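Grandale stockroom, pick area walkdown, May
Checked by: Bogdan Sikora. With: Lahcen Mahrous (picker, early shift)

1. Floor tape at the robot lane: FAIL. Worn through at the turn. Pickers step over it because the long way around adds time to every order, and their targets did not change when the lane went in.

2. Stop buttons: PASS. Both tested at 6 a.m. One is behind the returns cart. Move the cart.

3. Shelf racks, stability: PASS, with a comment. Bottles set close to the shelf edge get knocked by people too. Set them back.

4. Training records: FAIL. 18 names on the roster, two with no sign-off. Cristóvão Garcia signed for a session he says lasted as long as his coffee.

5. Lifting: NOT RATED. The Bramatlow sales sheet says heavy lifting "goes away." Lahcen still lifts the full cases to restock. What went away is the light picking, where people used to catch their breath.

6. Noise: PASS.
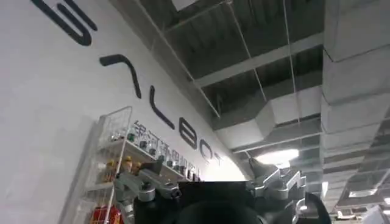
Who clears a jam when the robot stops in the middle of a pick?

The shift lead, after pressing stop and hanging the tag. Pickers have been doing it themselves on nights, and that has to end.

7. Staffing on nights: OPEN. Adi Yusof was told one person could cover the area. I won't sign that until I see who answers a call for help at 2 a.m.

8. Near-miss log: FAIL. Blank for the month. I don't believe it. Lahcen told me of two.

Recheck items 1, 4 and 8 before the night shift goes to one person. Copy to Bogdan Bălan.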